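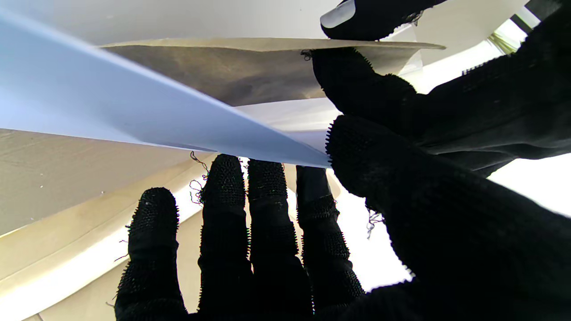
3.2 Sorting the stock by color and stiffness

I started this part of the study thinking color would be the easy bit. You pick up a sheet, you look at it, you put it with its friends. The stiffness grading was what I'd worried about in the proposal, and I'd set aside most of October for it. As things went, the stiffness was done well before the color was, and I still have a few piles I'm not happy with.

First, what was in the room. The Wurari workshop keeps its paper and board in one long run of shelving, and for years everything large has gone in flat, wherever there was space. Before I moved anything I logged 670 sheets. I took out the ones with tears longer than a hand and the ones that had been cut down so far they belonged with the scraps (a sad little heap, and some lovely marbled pieces in it). That left 541, and those are the sheets all the numbers in this section refer to. Anything I say about the small drawers comes from the earlier survey in 2.4, so please don't mix the two up, which I did myself in a draft.

The sorting rule was simple on paper, sorry. Color family first, then stiffness within the family, then size if I had any patience left. For color I used the families the workshop people already say out loud: blues, tans, whites, darks, "brights," and a group they call oatmeal. I did think about using a proper color chart. The trouble is that everyone who comes in asks for "a light blue" or "that tan board," and a storage system that answers a question in some other vocabulary gets ignored within a week. So I kept their words and wrote down where I thought the lines fell.

Light blue and tan turned out to be the friendliest pair in the whole collection. Figure 2 has a light blue sheet and a tan one together, and even with the blue lying on a slant and narrowing to a point you wouldn't hesitate over which was which. Compare that with oatmeal against tan, where I changed my mind on the same sheet three mornings running! Under the ceiling lights a lot of oatmeal reads as tan. By the window it goes back to being oatmeal. I ended up doing all of the borderline sheets by the window and before lunch, and I'd recommend fixing the spot and the time of day to anyone repeating this.

Stiffness I graded by feel, in steps from "drapes" to "stands up." I know how that sounds in a research paper. We did have a bending gauge from Hashmi on loan, and I ran a subset of the sheets through it, but the gauge wants a narrow strip and I wasn't going to cut strips out of people's good board. What I did was grip each sheet near one edge, let the rest hang, and watch how far it dropped. Two grips matter here. One is the pinch from above and below, the way the tan sheet is held in Figure 2, with a fingertip on its upper surface and another against its lower edge. The other is a flat support, several fingertips in a row under the edge, much as they sit beneath the light blue sheet in the same figure. The pinch tells you more about stiffness. The row of fingers is kinder to thin paper, and for anything that drapes I used that one only, after I put a dent in a very nice white early on and felt awful about it.

A word on gloves. Bare fingers leave marks on the darks and on anything coated, so knitted gloves are the sensible choice for those. Their fuzz, though, hides a thin sheet from you. With gloves on I kept lifting 2 sheets and logging one, and I only found out when the pile totals wouldn't agree with the log. For the uncoated papers I went back to clean bare hands and the totals behaved themselves. I haven't tried a thinner glove yet and would like to.

Then there's the question of how many sheets to deal with at a time. I began with big stacks because I was impatient. Big stacks slide, the edges catch each other, and a big sheet swinging loose will crease its neighbor before you've noticed. I got on much better taking a small handful off the shelf, fanning them so that every edge showed, and finishing with those before going back for more. It feels slower. My log says it was faster, mostly through fewer trips back to fix things, although I was also getting more practiced by then and I can't separate the two effects.

Once sorted, the families went into the Welholm flat cabinet, stiffest at the bottom of each drawer. The supplier's guidance from Stomico, which came tucked in with an order, was a limit of 500 sheets for a cabinet this size, so the full collection was never going to fit. I put the overflow, all of it from oatmeal and whites, back on the open shelving with a colored tab on the front edge. Those tabs come up again in 3.4, where people were asked to find a particular sheet without any help from me.

One loose end. A handful of the boards are one color on the front and a different one on the back, and I filed them by whichever face was up when I met them. I didn't keep a note of which ones.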